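Teaching sessions at Stasstead: your questions

Do I need to know any programming?
Not a bit! You sit at the Petek controls, move your hands, and the arms copy you. If you can fold a towel you can give a good demonstration (our youngest regular learnt in one afternoon).

How many times do I repeat a task?
We ask for 63 good runs of each one. It sounds like a lot, but most people find a rhythm by run 18 and the rest fly past.

Which tasks can I pick?
Desk jobs are the favourites just now: laptops, lamps, mice, boxes with handles. Two-handed work is brilliant fun, as you have to think about what each gripper is up to. 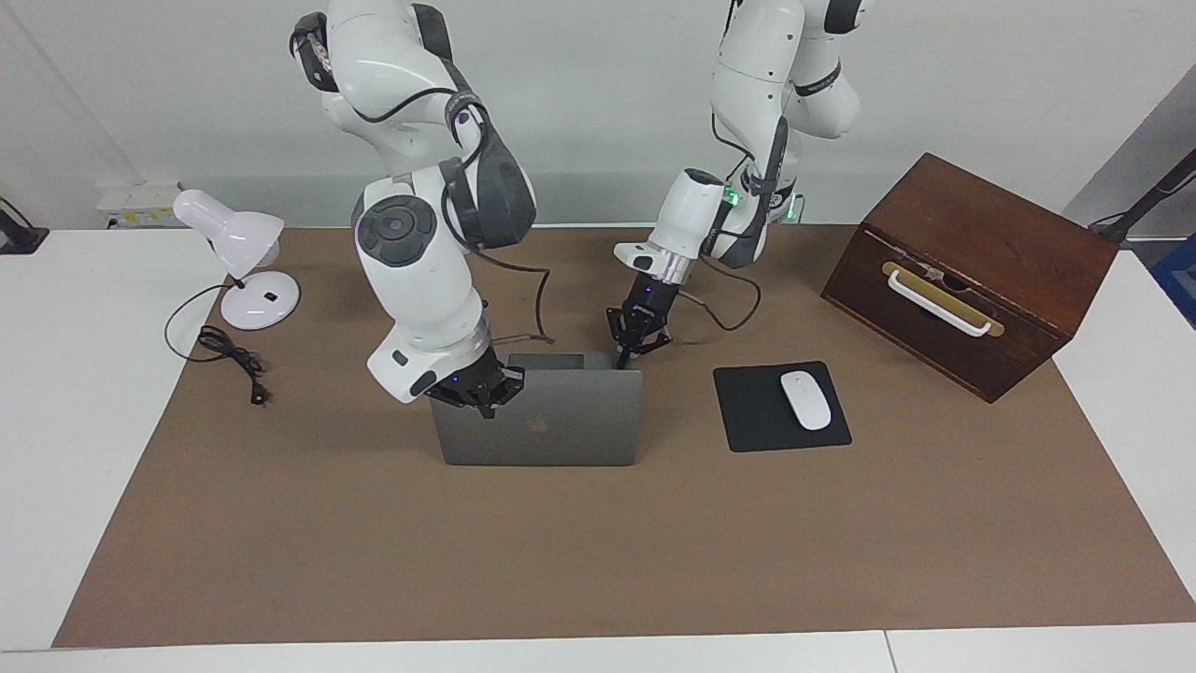
Both grippers on the laptop, one on the lid and one at the far right edge.

What if I drop something or miss?
Press the pedal, put things back and go again. Leave a note in Mumska so the run gets marked. Small wobbles that you put right yourself are well worth keeping, so please don't bin those.

Can I guide the arms by hand instead?
Yes, on the Nillatach bench. It's slower, but lovely for learning how much push a lid or a drawer needs.

How long is a session?
Three hours with a tea break. The last start is at 5 pm.

Can I bring my own objects?
Please do! Nothing sharp, and nothing you'd be sad to see scratched.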